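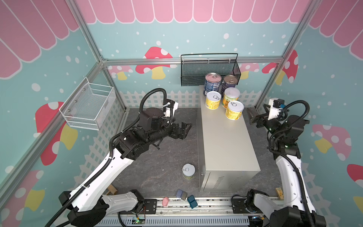 How long before the party should I book the room?

Please write to us 2 weeks before the date you want. In January the calendar is more free and we can often accept a shorter notice, but for the spring months it is better to write early.

Dratimbridge Children's Party Room: Your Questions
By Lâm Từ
24 April 2023

How many children can come?

The room is made for 16 children. Babies who are carried do not count in this number. If your list is longer, ask us for the double booking, where we open also the reading room next door.

What does it cost?

The afternoon rental is $225. It includes the tables, the chairs, the use of the kitchen and the cleaning of the floor. It does not include food or decorations.

Do I have to pay everything at once?

You pay half when you book and the other half on the day. We take cards and checks. For cash, please bring the exact amount.

Can I bring my own cake?

Of course. The refrigerator has one free shelf for each party. Candles are allowed on the cake, but sparklers are not, as the smoke alarm is very sensitive.

Are there things I cannot put on the walls?

Please use only the removable putty that we keep at the desk. Tape takes the paint off. Confetti and glitter are also not allowed, inside or in the parking lot.

My child has a food allergy. Is the kitchen safe?

We cannot promise this. Many families use the kitchen, and they cook with nuts, milk and eggs. Wipe the counter before you start, and bring your own knives and boards if the allergy is serious.

What happens if my child gets sick?

Call Cormac Geraghty at the desk as soon as you know. He will move your party to another free date one time without a fee.

Where do the guests park?

The lot on the Koline Street side is free for visitors. When it is full, there is a public garage at Lopes Square, and the walk from there is short and has a sidewalk all the way.

Related
Rental rules for the reading room
Party games for a rainy day
How to find us from Stornis station
Lost and found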